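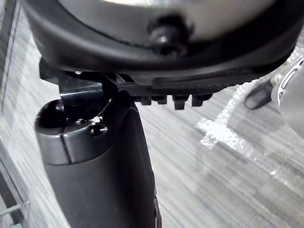
What is hand-eye calibration for?
It gives the fixed transform between the wrist camera and the tool flange, so that a point found in the camera's coordinates can be turned into a point the arm can move to.

Bitedgate Robotics Project, Handout 4: Wrist camera calibration and first pick
Revised Sunday, November 20, 2022

Replaces the June version. The section on lens settings has been rewritten and the marking scheme has changed. If you are working from a printed copy of the old handout, discard it.

1. Before the session

Read Handout 3 again, in particular the part on frames. You should be able to write down, without notes, the chain from the base to the flange, from the flange to the camera and from the camera to the target. Most of the errors in last year's reports came from one of these transforms being used the wrong way round.

Each group needs the Danladi board (the printed calibration target), a copy of the Revico logging script and the group's own configuration file. Do not edit the shared configuration file. Copy it into your group folder and rename it.

2. Notation

B is the base frame, F the flange, C the camera and T the target. X_FC is the pose of C expressed in F. X_BF is read from the controller. X_CT is estimated from the picture of the board. The unknown is X_FC.

The board does not move during the procedure, so X_BT is constant. For any two arm poses i and j:

X_BF(i) X_FC X_CT(i) = X_BF(j) X_FC X_CT(j)

Rearranged, this gives the familiar form AX = XB, where A is the motion of the flange between the two poses and B (the matrix, not the base frame) is the matching motion of the camera. Use a different letter in your report if you find the clash confusing, but say so at the start.

3. Collecting poses

Record 12 poses. Two motions with non-parallel rotation axes are the minimum for a unique solution; the rest are there to average out noise.

Rotate the wrist between poses. A set of poses that differ only by translation says nothing useful about the translation part of X_FC, and the solver will return a number anyway. Aim for large changes in tilt, with the whole board still in view.

Let the arm settle before each capture. The script waits 2000 ms by default. Groups who shortened this delay in June got blurred corners and had to repeat the whole set.

Keep the exposure and focus fixed from the first pose to the last. If either is changed, start again.

Check the cable at each end of the wrist's travel. It must have slack in every pose, and it must not press on the camera mount. A mount that has shifted, even slightly, makes the result invalid.

4. Solving

Run the Fleltico solver on the saved log. It prints the transform, the residual for each pose and the mean residual. Copy all three into your report.

If one pose has a residual far above the others, look at the detected corners for that pose before removing it. Removing poses until the mean looks good is not acceptable and will lose marks.

Compare the translation with a ruler measurement from the flange face to the front of the lens. The two will not agree exactly, as the optical centre is inside the lens, but a large gap or a wrong sign means that a transform has been inverted.

5. First pick

Place one foam block inside the marked area. Detect it, transform its centre into base coordinates and move to a point directly above it at reduced speed. Stop there. A member of staff must see the tool position before you lower the arm.

Repeat with the block in a new position and with the wrist turned. An error that stays fixed in the base frame suggests a fault in the base or table height. An error that turns with the wrist suggests a fault in X_FC. State which of these you found and give the measurements that support it.

6. Report and marks

The report is marked out of 59.

Derivation of AX = XB from the frame chain: 12
Pose set, with reasons for the choice: 15
Solver output and residuals: 12
Pick results and discussion of error: 20

Submit the report as a single file with the raw log attached. Reports without a log are returned unmarked. Give units in every table heading. Angles may be in degrees or radians, but the same unit must be used throughout.

Reading for next session: Handout 5, sections 1 and 2 (grasp width and approach direction).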